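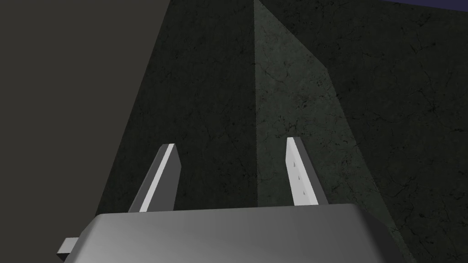

How long should floor oil dry before you put the furniture back?

Leave it for two full days at normal room temperature, and keep rugs off it for another two weeks. You can walk on it in socks the morning after the last coat.

Oiling a softwood floor by hand

These steps are for bare or previously oiled pine boards. If the floor has varnish on it, the varnish has to be sanded off first. Oil will sit on top of it and stay sticky.

What you need

Floor oil (I used Niskanen clear, but any hardening floor oil will do)
White nylon pads
Lint-free cotton cloths
A short-pile roller or a wide brush
A metal bucket with a lid, filled with water

Preparing the boards

Sand with the grain and finish at 120 grit. Going finer closes the wood up and the oil soaks in badly. Vacuum twice, including the gaps, then wipe the boards with a barely damp cloth and let them dry overnight. Knock any raised nail heads down before you sand.

First coat

Stir the tin well from the bottom. Start at the wall furthest from the door and work on two or three boards at a time, along their full length. If you stop halfway along a board you will get a lap mark.

Leave the oil for 20 minutes. Where patches have gone dull, add a little more. Then rub the surface with a nylon pad and wipe off everything that hasn't soaked in. The floor should feel smooth and have no wet shine when you look at it against the window.

Second coat

Wait until the next day. Put on half as much as before and wipe it off sooner, after 10 minutes. Knots take hardly any oil, so wipe them again before you leave the room.

Used cloths

Oily cloths can heat up and catch fire by themselves. Put them straight into the bucket of water, close the lid and keep it outdoors until you can get rid of them.

Looking after it

Sweep often and wash with a well-wrung mop. Worn patches by the door can be re-oiled on their own. I do mine every October, before the heating goes on.

Paavo Kiiskinen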